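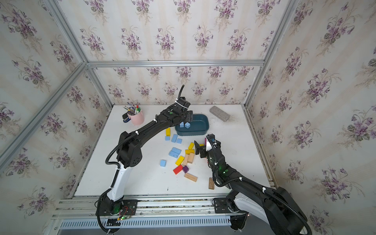 Mine has been in the porch for two winters and the lid still shuts without a bang, one reader wrote under the old version of this page, but please tell people to measure their skirting boards first. Fair point! The back of the Kusetti bench is dead straight from top to bottom, so if you've got deep Victorian skirting it'll stand a little way off the wall. I can cut a notch in the back legs for you at no charge. Just send me the height and depth of your skirting when you order.

Kusetti storage bench
£495, made to order at Ovedwood, Gellness
Page updated 2018-06-27

I started making these when we moved into a house with a narrow hall and a great many boots. Everything in the shops was either too deep to get past or so flimsy I didn't dare sit on it (and I like to sit down properly to do my laces). So the Kusetti is slim, solid ash all through, with a lift-up seat and one long open space underneath. No dividers, as they only ever get in the way of wellies. If you really want one, ask and I'll make it loose so you can take it out again.
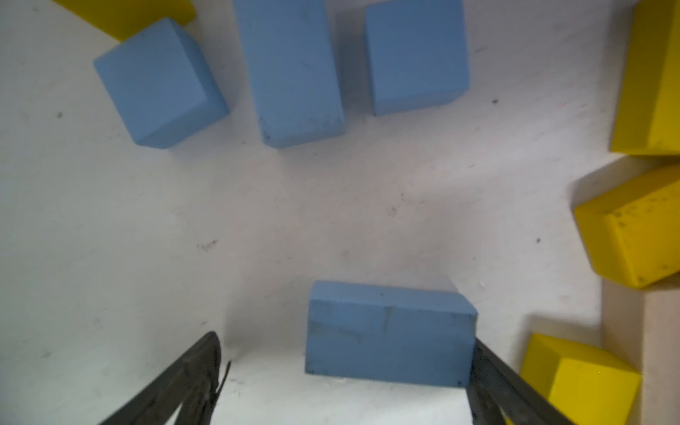 The hinges are the bit I'm fussiest about. I tried all sorts before settling on the soft-close pair I get from Đorđević, and they hold the lid wherever you leave it, which your fingers will thank you for. There's a hand slot at each end too, handy if you like to drag the furniture about as much as I do.

Width 110 cm, depth 34 cm, seat height 46 cm
Solid ash, oiled or left bare
Seat cushion sold separately, in grey or rust wool
Arrives in one piece, no tools needed

I make 8 at a time and the June batch is spoken for, so orders placed now go into the next one. It takes 5 weeks from deposit to doorstep. Do check your front door is wide enough, and any tight corner after it!
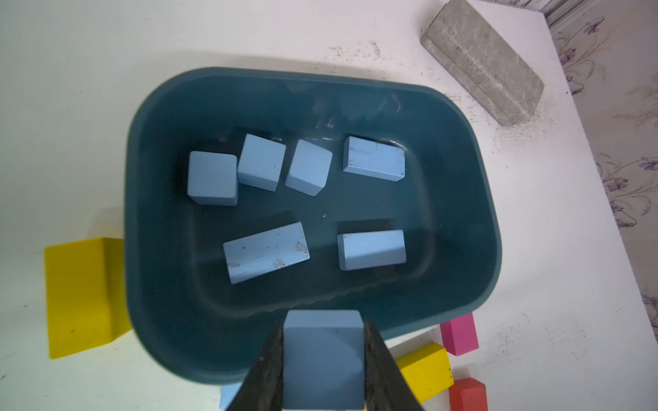 As for looking after it, a wipe with a damp cloth is plenty most of the time. Once a year, give the oiled version a thin fresh coat on a dry day and leave the lid propped open overnight. Bare ash will mark, especially near wet coats, and I rather like it that way, but go for the oil if you don't.

Ovedwood has sent out over 3,000 pieces now and I still pack the benches myself. Delivery in mainland Britain is included. For the islands, drop me a line with your postcode and I'll find out the cost before you pay anything.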